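Course handout, Unit 4
Suturing a short incision: spacing, needle path, thread handling
Instructor: Henrik Mühlbauer
Bench sessions: Huia Waaka, Breltthorpe skills lab
Revised December 11, 2022

Read this before your bench session and bring it with you. The August version had a different section on thread length, so please throw that one out.

1. Before the first stitch

Look at the whole incision and decide where the stitches will go. Students tend to start at one end and work along with no plan, and the last gap comes out too wide or too narrow. Pick the two end points first, then divide what is left.

Check that the edges lie level with each other. If one side sits higher, take a slightly shallower bite on that side and a slightly deeper one on the other. Do not try to fix a step by pulling the thread harder.

Keep the instrument jaws clear of stitches that are already in. An open jaw can catch a thread and loosen it, and from some angles you will not notice.
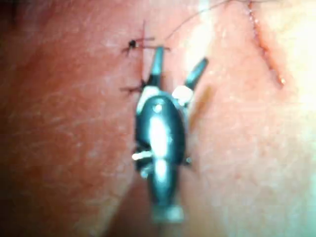

Spacing and bite size go together. As a starting rule, the distance from the edge to the entry point should match the distance from the edge to the exit point on the far side. Stitches should cross the line at a right angle. A stitch that crosses at a slant pulls the two edges along each other, and the seam puckers when you tie.

Tension: the edges should touch and stop there. If the tissue bunches up or turns pale under the thread, it is too tight. Cut it and do it again. Leaving a bad stitch and placing another next to it will cost you marks.

2. Holding and driving the needle

Hold the needle a bit more than halfway back from the point, on the flat part of the body. Do not grip the tip, which dulls quickly, and stay off the end where the thread is attached - it bends there.

Enter with the point at 90 degrees to the surface. Then turn the wrist and let the needle follow its own curve. Most torn entry holes come from pushing in a straight line. If you feel resistance, back out and check the angle.

Bring the second instrument in on the exit side before the point comes through. It can press lightly next to the exit point, then take the needle once enough of the body is showing.
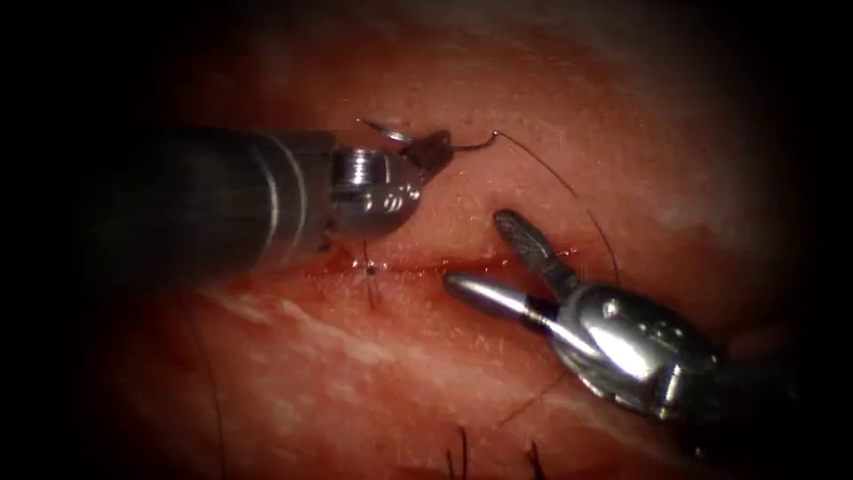

Thread should be pulled through in the direction of the needle path, slowly, with the slack kept away from both sets of jaws. Pull until the tail you need is left and no further. A loop lying across the incision will end up under your next bite.

Never grip the part of the thread that will stay in the tissue. Jaws crush it, and a crushed thread breaks at the knot.

3. Practice for this unit

Do 2 full closures on the practice pad, start to finish, and write down which stitches you had to cut and why. Waaka will go through the notes with you at the bench.

Reading: Lorkitz course reader, pages 36 to 41. The knot diagrams on page 237 are optional until Unit 5.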